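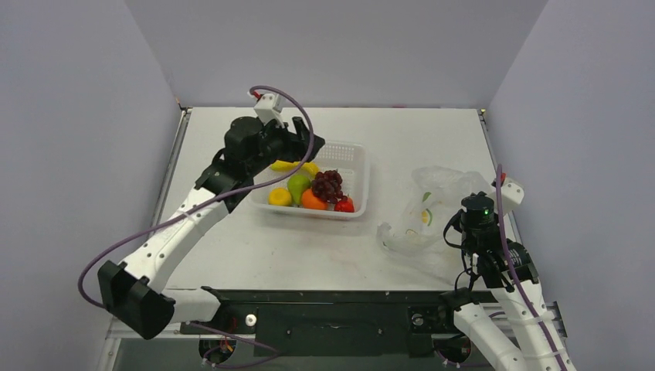
Winter fruit orders: what changes this month

The Clendutik food co-op is moving its fruit orders to a new schedule, starting with the order that closes on 1/18/21. If you have a standing order it will carry over and you don't need to do anything. If you order week by week, please read the part about deadlines.

Orders now close at noon on Mondays. Pickup stays on Thursday afternoon at the Dullow Street door, from 3 to 6. The old Tuesday night deadline gave Raudsepp Orchards one day to pack for us, and in December two orders went out short. They have asked for the extra time and we agreed to it.

Prices for apples and pears are the same as in the fall. Citrus is up a little. Our supplier, Godau Produce, raised the case price on oranges and lemons after New Year's, and we have passed that on without adding to it. Grapefruit did not change. Bananas are still sold by the pound and can't be reserved.

Half cases are back. You can split a case of apples, pears or oranges with one other household, but both names have to be on the form. We can't match people up at the door. If you are looking for someone to share with, write to Laine Tamošiūnaitė and she will put you on the list.

A few notes on storage, as several members asked after the last newsletter. Apples keep longest in the refrigerator drawer, away from leafy greens. Pears should sit out until the neck gives slightly when you press it, then go in the refrigerator, where they will hold for three or four more days. Lemons dry out on the counter. Put them in a closed bag in the refrigerator and they should be fine for several weeks. Don't wash anything until you plan to eat it. If one piece in a bag goes soft, take it out and check the ones it was touching.

Aigars Siliņa is collecting bruised apples again for sauce. Leave them in the marked crate by the stairs, no bags please. He would also like clean pint jars with lids that still seal.

Bring back your boxes. Raudsepp charges us for each one that doesn't return, and we are 12 behind. Flattened is fine.

The strawberry sign-up will open in the spring for pickup in June. Forms will be at the door and in this newsletter.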